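Is a Second Suturing Station Worth the Money?
Final report, equipment planning module

Our group was asked to plan a purchase, and the purchase on the table was a second two-arm suturing station for the teaching lab. The quote came from Tralto. I started out doubtful and I still am, though for different reasons than in July.

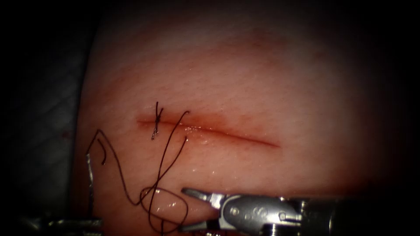 Aminu Aliyu

The sales pitch deals almost entirely with the arms. They are the big line, they come with a service plan, and everyone who visits the lab wants to talk about them. What the pitch leaves out is everything the arms use up. Thread, needles, practice pads and instrument tips all have to come from somewhere, and in the quote they were folded into one line called "starter kit." I asked Tralto twice how long a starter kit lasts. The answer both times was that it depends on use. Fine, but a budget needs a number.

So we made our own. We planned for 111 practice runs over the year, with pads at $8 each if bought in bulk from Wuvberg. That puts pads alone at $888. The bulk price only holds if we order everything at once, and we have one storage cabinet, which is full. Wuvberg also wants payment up front. I would not call that a discount without looking at what it does to the rest of the year's money.

Instruments worry me more. The jaws wear, and we have no record of how fast, as the lab never logged changes on the first station. The replacement price we were given was $510 per instrument. A two-arm station needs a pair, so one full change is $1,020, and the quote includes none.

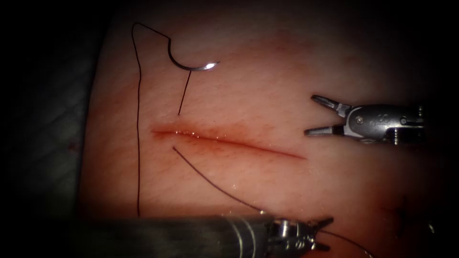

Section 2, by Pieter Matlala

My part was to check whether a second station would get used. The booking sheet for the first one looks full, but a booking is a name in a box. Several groups reserved whole afternoons and left early, and at least one block was held all term by a project that had ended. Before paying for more hours I would want to know what happened to the hours we have.

I also compared Plendora, whose station is cheaper to buy and has a 5 year support term. Their instruments fit only their own arms. That would mean two sets of spares in one lab, and I could not find a way to make that come out cheaper.

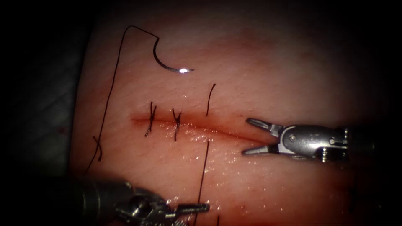

Consumables are where I would change the plan first. The draft charges one pad to every run, however little of the pad gets worked on. A pad with two tied stitches on a single straight cut and a third thread through but still untied has a lot of bare surface left above the cut. Whether it can fairly be used again is a question for Dr. Adeleke, who sets the grading rules, and we did not get an answer before the deadline. If the rule is a fresh pad every time, the $888 stands.

Our recommendation is to hold off on the Tralto quote, start a log of instrument changes and real hours on the first station, and ask again with one term of entries in hand. Aminu would also like the starter kit itemized in writing before anyone signs.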